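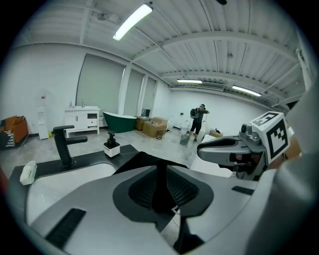 Yoon
Technical Editor, Skondgate Site Practice

Hand-Held Gripper Sessions: Frequently Asked Questions

Updated Feb 7, 2022

Which sites does this page cover?
All Skondgate sites, including the Plastadholm showroom. Home sessions follow the separate Hotach sheet.

Where do the marker cubes go?
One cube per gripper, fixed before the session opens. Do not cover the printed faces with tape or labels. Replace a cube if any face is scratched.

May I work over a sink?
Yes, with the water supply shut off at the valve. Move soap bottles only if the task sheet lists them.

How long is a session?
Up to 55 minutes, then a break of at least 5. Breaks are logged.

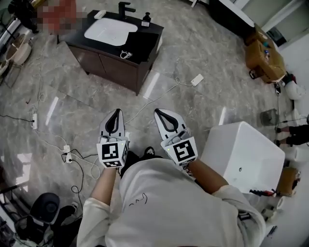 Yoon

What are the rules for cables and power strips?
Look at the floor before lifting the grippers. Power strips stay out of the walking path. Cables that cross it are taped flat or rerouted. Coil any slack away from the operator's feet.

Can other people be in the room?
Yes. They keep 3 feet from the operator and do not hand over objects during a recording.

What footwear is required?
Closed shoes with a flat sole.

When is a recording rejected?
If a cube comes loose, a cable is pulled, or the operator sets a gripper down before the stop signal. Mark the entry R and start a new one.

Has the cable rule changed?
It was reworded in December. The older sheet, form 170, is withdrawn and should be removed from site binders.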